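Tretlow Technical College
Introduction to Automation at Work and at Home
Unit 3 handout: Soft items and the chore question

Read before the November lab. Bring this sheet with you.

Last unit dealt with jobs where the part is rigid and always arrives the same way up. Machines have done that work well for decades. Chores are different. A dishwasher washes dishes, but a person still loads it. A dryer dries shirts, but a person still folds them. The question for this unit is how much of that leftover handling a machine can take on today.

Key terms

Rigid item: keeps its shape when gripped. Mug, bolt, box.
Deformable item: changes shape when gripped. Towel, bag, cable.
Regrasp: letting go and taking hold again in a better spot.
Demonstration: a person performs the task so that the motion can be recorded and used to train a controller.

Bags as a test case

A backpack is a hard item for a machine. The panels sag, the straps fall in a new place each time, and the zipper only runs freely if the cloth next to it is held tight. Most steps need two hands, one to hold and one to pull. A person does this without looking much. A controller has to find the zipper pull, pick a place to hold, and notice when the cloth has slipped.

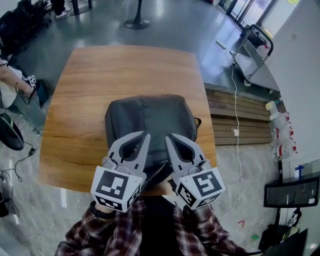 Figure 3.1. Two hand-held grippers over a backpack lying flat on a table. The patterned blocks behind the jaws are fiducial markers.

Markers of this type let software work out the position and angle of a tool from a camera view. The person supplies the judgment and the gripper limits what the hand can do, so the recorded motion is closer to one a robot could repeat. Fingers can pinch, roll and feel an edge. Two stiff jaws can mostly open and close.

Worked case: Stoyanova packing line

The Stoyanova line handles returned bags. The Minex cell on it was given 2,027 bags to open, check and close. It finished 709 without help. The rest went to a person at the next bench. That is a success rate of 35 percent. The most common faults were a missed zipper pull and a strap caught under the bag. The line kept the cell for flat pouches and moved backpacks back to hand work.

The Porkiseck home trial reached a similar point with laundry. Towels went well. Fitted sheets did not.

For the lab

Work in groups of 3. Use the kitchen tongs provided, 2 pairs per group, and open and close the front pocket of a backpack without touching it with your fingers. Write down each regrasp and what caused it. Then repeat with the bag turned over.

Hand in one page per group. State which steps you would give to a machine now and which you would leave to a person.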